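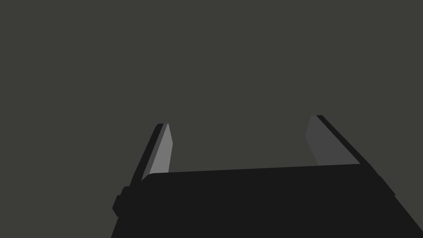 **Playroom toy check – Hiltside family center, June**

Done by: Denise Dunmore, with Katalin Bíró on the big shelves
Start 8:15 am, doors open at 10 so this is quick. Sorry for typing.

**Building bricks**

- [x] Small bricks kept on top shelf, over threes only – yes, lid clips OK
- [x] Big bricks washed – yes, last night
- [ ] Cracked pieces pulled – NOT finished. Got through one tub, 15 in the bin so far. Mostly the clear window bits, they split at the corner and the edge is sharp
- [x] Baseplates flat – one bowed, still fine to build on

Comment: Imogen Gosling wants the space sets back out. OK by me but not on the low table please, the helmets are tiny.

**Ride-ons and push toys**

- [x] Wheels tight
- [ ] Handles – red trike grip slides right off. Taken out, in the office
- [x] Brakes on doll stroller – n/a, never had any

**Wooden train set**

- [x] Splinters – sanded two bridges
- [ ] Magnets – one engine has a loose magnet. Pulled straight away, do not put back even if somebody glues it. Arsenault will swap it, need the reciept. Clifford, do you have it?
- [x] Track pieces, chewed ends – gross but solid

**Battery toys**

- [x] Battery doors screwed shut – all except the singing farm, screw missing. Taped for now, then moved to the closet becuase tape is not a fix
- [x] Button cells – none in anything on the floor
- [x] Volume – the fire truck is still too loud. Not a safety fail I guess

**Dress-up**

- [x] Cords and ties under length – cut 2 cape ties, swapped for velcro
- [ ] Masks, eye holes – dragon one is bad, kids walk into things. Benedita Bettencourt says she can cut it wider
- [x] Beads – none loose

**Room**

- [x] Shelves fixed to wall – pulled hard on all of them
- [x] Outlet covers in
- [ ] Rug corner by the door – curls up again. Needs the wide tape, Clastadbridge store has it
- [x] Toy chest lid stays up by itself – yes, slow hinge good

**To do before next check**

1. Finish brick tubs (Katalin)
2. Receipt for engine (Clifford)
3. Farm screw, short crosshead
4. Rug tape
5. Trike grip, or just bin the trike

Redo list in 20 days. Old sheets are in the blue folder, somone put them in with the puzzles last time.

D.D. 9:50 am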